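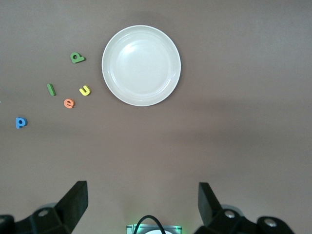

Plates, bowls and the everyday stack: keeping dishes looking new

I love a plain white plate. Toast looks good on it, leftovers look good on it, and you can replace one from almost any store when somebody drops it in the sink. I've been using the same stack since I moved into this apartment, and every trick on this page has been tried on it (a few of them more than once, when I was too stubborn to read my own notes!).

Gray marks from forks and knives

Those thin gray lines that look like scratches are very often metal left behind by your silverware. Make a paste of baking soda and a little water, about as thick as toothpaste, and rub it over the marks with a damp cloth in small circles. Give it a full minute before you decide it isn't working. Rinse, look at the plate under a bright light, and go again on the stubborn ones. For the really old marks I use a powdered cleanser made for cookware, with a soft sponge and plenty of water. Skip this on anything with gold trim or a painted pattern, please. I ruined a lovely saucer that way.

Tea and coffee rings

Fill the cup with hot water, stir in 2 teaspoons of baking soda and leave it while you wash everything else. The ring usually wipes off with a finger. My neighbor Nidia Mosquera uses denture tablets for her teapot, one tablet and warm water overnight, and the inside of that pot is gorgeous. Rinse it well before the next brew.

Turmeric, tomato and beet

Glazed dishes shrug these off if you rinse them right after dinner. Plastic is another story. Wash it first, then set it in a sunny window for an afternoon, stained side up. It feels like magic every single time! Yellow curry stains may need two or three sunny days.

Dried-on egg and oatmeal

Cold water for egg, always. Hot water sets it and then you're scraping. Oatmeal wants a warm soak with one drop of dish soap, and please do it before you leave for work, or you'll come home to cement.

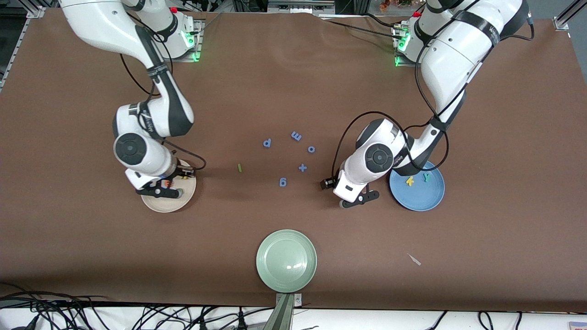 For anything that has baked on around a rim, lay a wet dishcloth over the spot and walk away for half an hour. The cloth keeps the water where you need it, so you don't have to fill the whole sink for one stubborn edge. An old plastic gift card makes a great scraper afterward, and it won't scratch the glaze.

Stacking without chips

Most chips happen in the cabinet. Keep a stack to 8 plates at most, all the same size, with the heavy serving dishes on the bottom shelf. Paper coffee filters between the good ones cost next to nothing and they're just the right shape. I also cut circles from an old flannel shirt for my grandmother's set, and they've held up through years of holidays. Lift a plate straight up and out, no sliding.

Loading the dishwasher

Face the dirty side toward the middle, where the spray is strongest, and leave a gap between plates so the water can get in there. If your dishes come out cloudy, try a cup of white vinegar on the top rack and run the machine empty, hot cycle. Cloudiness that vinegar won't touch on glassware is usually etching, and that one stays, I'm sorry to say. Use less detergent from then on, especially with soft water.

Checking for cracks

Hold the plate on your fingertips and tap the rim with a wooden spoon. A sound plate rings. A cracked one gives a dull little thud, and mine go out to the balcony to sit under flowerpots.

From the mailbag

Orlando Alvarado wrote in to ask about sticky price labels on new dishes. Rub in a little cooking oil, leave it ten minutes, roll the glue off with your thumb and wash as usual. Peanut butter works too, Orlando, and I've done it in a pinch, but oil is a lot less mess!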